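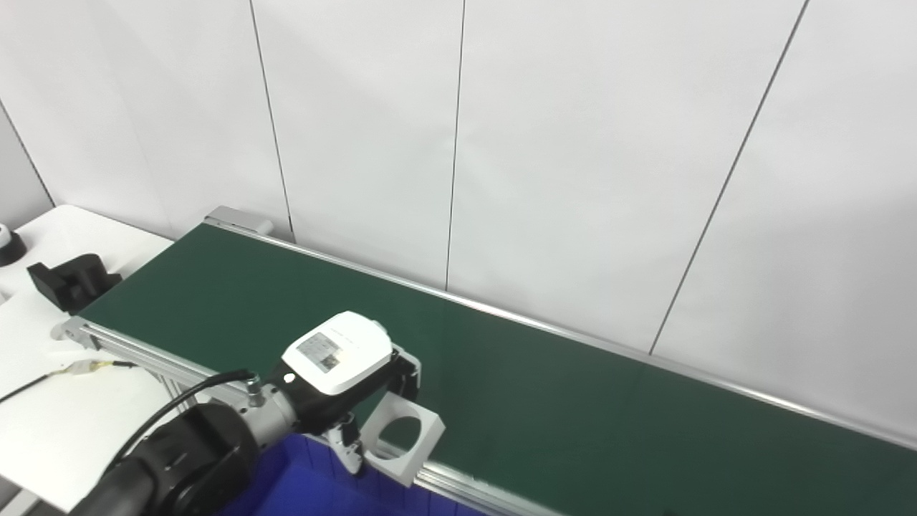
見学の前に、ロボットのプログラミングを勉強しておく必要がありますか。

特別な予習はいりません。配布済みの第1回と第2回の資料に目を通し、座標系と把持の話をなんとなく思い出せるようにしておいてもらえれば、当日の説明には十分ついていけます。

生産システム概論　見学実習の配布資料
2021年9月27日

先週の授業のあとで何人かから同じことを聞かれましたので、まず最初に答えを書いておきました。プログラミングの経験がある人もない人もまざっているクラスですし、見学先のNoduraの方々もそのことはよくご存じで、毎年かみくだいて話してくださいます。どうぞ気楽に、でもノートだけは忘れずに来てください。

この資料は、前半が見学の段取り、後半がデモンストレーションで見てほしいところ、最後がレポートの書き方になっています。少し長くなりましたが、行きのバスの中ででも読んでもらえるとうれしいです(酔いやすい人は前の晩に!)。

1　見学先と当日の流れ

Noduraは、部品の搬送と仕分けの自動化を手がけている会社です。今回見せていただくのは開発棟で、実際の生産ラインではありません。生産ラインの見学は12月に別の会社で予定していますので、そちらと比べるつもりで見ておくと、後の授業がぐっと面白くなると思います。

参加者は46名です。人数が多いので前半組と後半組に分け、片方がデモを見ているあいだ、もう片方は会議室で説明を聞きます。組分けは掲示板に貼ってあります。友だちと別の組になった人もいるでしょうが、あとで感想を突き合わせると見ていたところが案外違っていて、それがまた楽しいものです。

会議室での説明では、Hermansという仕分けセルの構成と、それを動かしている制御ソフトGrusettiの画面を見せていただきます。画面の細かい文字まで書き写そうとすると話を聞きそびれますから、全体の流れだけつかんでください。スライドは後日いただけることになっています。

服装は長ズボンとかかとのある靴でお願いします。サンダルは入場できません。髪の長い人は結んでください。首から下げる名札は、デモ室に入るときにはずして胸ポケットにしまいます。床の黄色い線から内側には入らないこと。説明の方が「どうぞ近くへ」とおっしゃったときだけは別ですが、そのときも手は出さず、目だけ近づけてください。

2　デモンストレーションの内容

デモの題材は、ベルトコンベヤと青いプラスチックの箱、それにロボットハンドを使った部品の受け渡しです。Purierという名前の実演プログラムで、扱う部品は真ん中に丸い穴のあいた白い四角いものです。ぱっと見はとても単純な形ですよね。ところが、この「穴があいている」というところに、考えることがたくさん詰まっています。

授業で扱った把持の分類を思い出してください。外側の二つの面をはさむのか、穴に指を入れて内側を使うのか、それとも縁に指をかけて持ち上げるのか。人間の私たちは考えもせずに選んでいますが、ロボットにはどれかを選ばせなくてはなりません。そして、どれを選ぶかによって、次に部品を置くときの楽さがまるで変わってきます。持ちやすいつかみ方と、置きやすいつかみ方は、しばしば別のものなのです。

もう一つ、穴のむこうに何が見えるかも気にしてみてください。ベルトの上に置かれた白い部品の穴からは、下の濃い緑色がのぞきます。カメラで部品を探すときに、輪郭は四角一つなのか、四角と丸の二つなのか。画像処理の回で出てくる話の、ちょうどよい予告編になります。

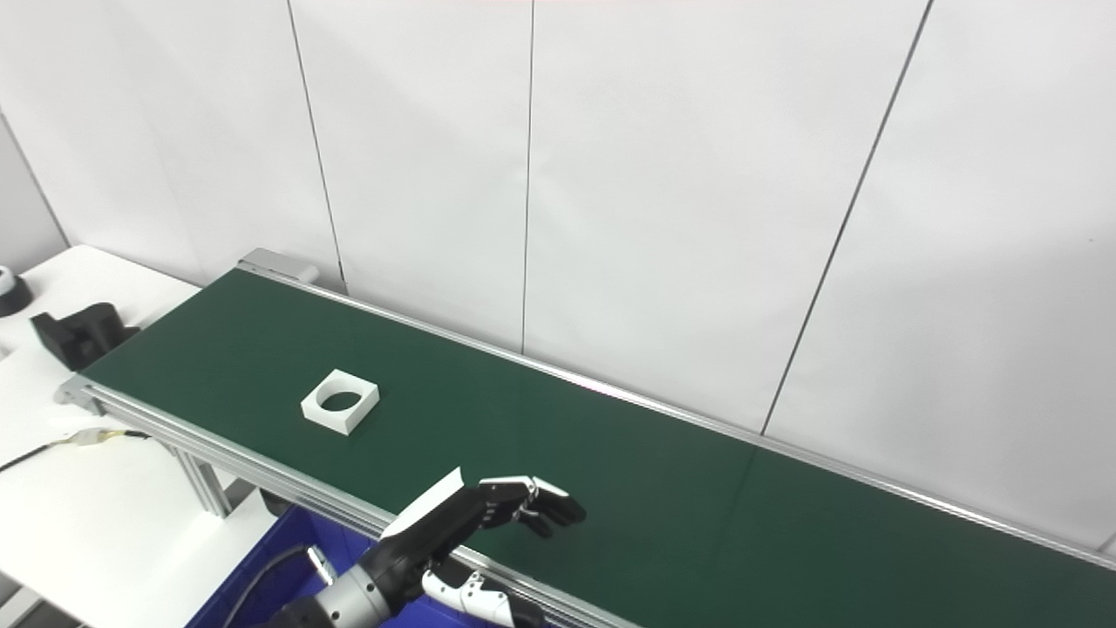 図　ベルト上の穴あき部品とロボットハンド

デモを見ているあいだは、つい部品に目を奪われます。私も初めてのときはそうでした。けれども、ぜひ一度は部品から目を離して、手首のほうを見てください。指の動きは細かくて華やかですが、部品をどの向きで持っていくかをおもに決めているのは手首から根元にかけての関節です。指だけを見ていると「器用だなあ」で終わってしまうのに、手首を見ると「ああ、先に向きをつくっているのか」とわかってくることがあります。

それから、ケーブルの取り回しも見ておきましょう。腕に沿ってどこを通り、どこで余裕を持たせているか。地味なところですが、関節がよく回る機械ではここが動作範囲を左右します。去年のレポートにケーブルのことだけを2ページ書いてきた人がいて、これがなかなかの力作でした。

3　説明のときに出てくる数字

会議室の説明では、社内試験の数字をいくつか紹介していただく予定です。事前にいただいたメモによると、試験用のプログラムで受け渡しを821回くり返し、そのうち194回で持ち直しの動作が入ったそうです。

この数字を見て「多い」と感じるか「少ない」と感じるかは、人によって違うでしょう。大事なのは、持ち直しが失敗と同じ意味ではないということです。いったんつかんで、向きが悪いと判断して、もう一度つかみなおす。これは私たちも鍵穴に鍵を入れるときによくやりますね。授業では、持ち直しの割合を計算したうえで、その時間を全体のサイクルタイムにどう含めるかを考えます。電卓を持ってきておくと、その場で比を出してみることができます。

質問の時間もたっぷりとっていただいています。「どういうときに持ち直しが起こりやすいのですか」というような素朴な質問が、いちばん話が広がります。むずかしい言葉を使おうとしなくて大丈夫です。

4　左右の手の配置について

片手で行う作業と、両手を並べて使う作業では、設計の考え方が変わります。両手がある場合、単純に能力が倍になるかというとそうもいかず、まず互いにぶつからないようにするという仕事が増えます。授業で「干渉領域」と呼んだものです。黒板に描いた二つの重なる円を覚えているでしょうか。あの重なりの部分をどちらの手に優先して使わせるかで、作業の順番が決まってきます。
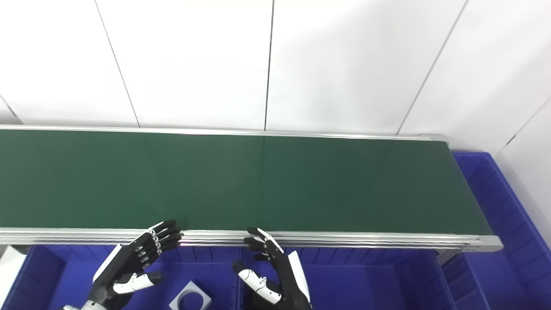 その重なりを小さくしたければ手の間隔をあければよいのですが、あけすぎると今度は、一つの部品を両手で支えたり、片方からもう片方へ渡したりする動作が苦しくなります。コンベヤの幅、箱の置き場所、手の間隔。この三つは別々に決められるものではなく、図面の上で何度も行ったり来たりしながら決めていくのだと、以前の見学のときに教えていただきました。

箱の位置にも触れておきましょう。コンベヤより低いところに箱があると、手は上から下へ降りていくことになります。箱の縁は、人間ならちょっと腕を傾ければよけられるものですが、ロボットにとっては通り道をふさぐ壁です。箱の中の部品が斜めになっていたら、どの方向から手を入れるのがよいでしょうか。自分の手を箱に入れるつもりで、手首の角度をまねしてみてください。見学中に全員がそろって手首をひねっている光景は少しおかしいかもしれませんが、Noduraの方は慣れていらっしゃいますので心配いりません。

5　レポートについて

A4用紙2枚以内、図を一つ以上入れてください。図は手描きでかまいませんし、むしろ手描きを歓迎します。線を引こうとして初めて、自分がどこを見ていなかったかに気がつくものです。

内容は次の中から一つを選びます。

・穴あき部品のつかみ方を二通り以上考え、置くときの向きまで含めて比べる
・コンベヤと箱の位置関係を図にし、手の通り道を描きこむ
・持ち直しの回数をもとに、サイクルタイムの見積もり方を提案する

三つ目を選ぶ人は、持ち直し1回にかかる時間を自分で仮定してよいことにします。仮定した値は必ず書いてください。書き忘れると計算の筋が追えず、読むほうもつらいのです。

感想も数行つけてもらえると、先方にまとめてお送りすることができます。「かっこよかった」だけでもよいのですが、できればどこがどうかっこよかったのか、もう一言添えてください。

写真の撮影は、デモ室では許可のあった場所だけ、会議室のGrusettiの画面は撮影不可です。SNSへの投稿は控えてください。

集合は正門横のバス乗り場です。欠席や遅刻の連絡は授業用の掲示板にお願いします。体調がすぐれない人は無理をせず、12月の見学のほうに振り替えることもできますので、早めに相談してください。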